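Vovonberg Circuit Club
Notices to competitors and spectators, 19/10/2022

1. The Club confirms that the Vovonberg endurance meeting will go ahead on the full circuit. The race distance has been set at 690 kilometres. Entries are now closed and the final list has been sent to every team by email.

2. There are 50 cars on the entry list, which is the most the pit lane can safely hold. Teams on the reserve list will be told by telephone if a place becomes free. Please do not travel to the circuit in the hope of a late start.

3. Qualifying will be held in a single session this year. The grid will be set by adding together the best laps of two drivers from each car, as was done at the August meeting. Cars with only one timed driver will start from the back, in number order.

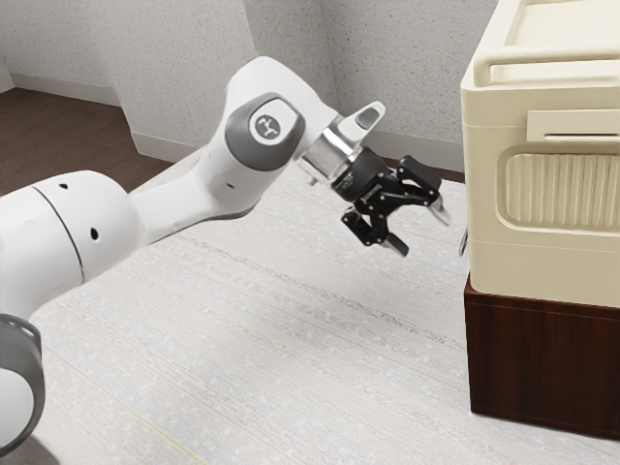 4. Each driver must complete at least three laps in practice before taking part in qualifying. Laps behind the safety car do not count towards this total. Any driver who has not raced at Vovonberg before must also attend the briefing for new drivers.

5. The Clerk of the Course will be Leen Nasrallah. Omar Nasrallah will act as Chief Scrutineer and Talha Rana as Race Secretary. Questions about the regulations should be put to the Race Secretary in writing. Marshals are not able to answer them.

6. Some changes have been made to the circuit. The kerb on the inside of Turn 9 has been lowered and the gravel beyond it brought closer to the track. Drivers who ran wide there in August were gaining time, and several were penalised after the flag. The new layout has been inspected and approved.

7. Track limits will be judged at every corner. The white line is the edge of the track – the kerb is not part of it. A driver will receive two warnings during the race. The next offence will bring a drive-through penalty, and the count does not start again when the driver changes.

8. Scrutineering will open before practice and will be carried out in car number order. The following points led to most of the failures in August and teams are asked to check them before they arrive:

– rear lights that do not stay lit with the engine off
– seat belts beyond their expiry date
– towing eyes that are not marked in a bright colour

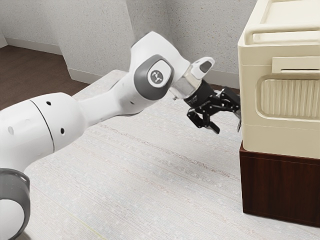
– race numbers that cannot be read at night

9. Refuelling. Only the circuit's own fuel may be used. The engine must be off and the driver must be out of the car before the hose is connected. No other work may be done until it has been removed. The minimum time for a refuelling stop is two minutes, measured from pit entry to pit exit.

10. The Hwang team has asked for car 9 to be allowed a change of driver. Khalil Sfeir will take the place of Anas Hamdan, who has withdrawn on medical advice. The Stewards have agreed. The Club wishes Mr Hamdan a full recovery and looks forward to seeing him back at Vovonberg.

11. The Irker entry has been moved to the prototype class at the request of the team. The class lists in the printed programme were prepared before this decision and are wrong on that point. The list on the Club's noticeboard should be followed.

12. The Trikness Trophy will again be given to the highest-placed crew made up wholly of amateur drivers. Grading forms must reach the Race Secretary before qualifying begins. Last season's winners are reminded that the cup itself has not yet been returned.

13. Spectators may use the banks at Turns 2 and 4 and the main grandstand. The bank on the outside of Turn 9 will be closed for the whole meeting. The pit walk will take place before the race and is open to all ticket holders. Children must be with an adult, and dogs are not admitted to the pit lane.

14. Roughly half of the main car park will be given over to team lorries. Visitors arriving by car should follow the signs to the north field, where parking is free. The gate on the village side will be kept clear for ambulances at all times.

15. We have received a number of messages about the weather and reply to the most common of them in this thread.
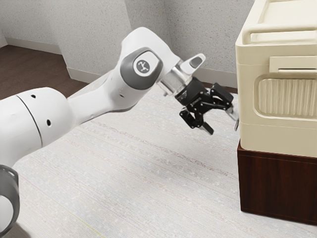 Will the race be shortened if it rains?
The race will start behind the safety car if the track is very wet, and those laps will count towards the distance. It will be shortened only if the Clerk of the Course finds that it cannot be finished in daylight or under the circuit lighting.

16. Further bulletins will be posted on this account and on the noticeboard beside race control. Where the two differ, the noticeboard applies.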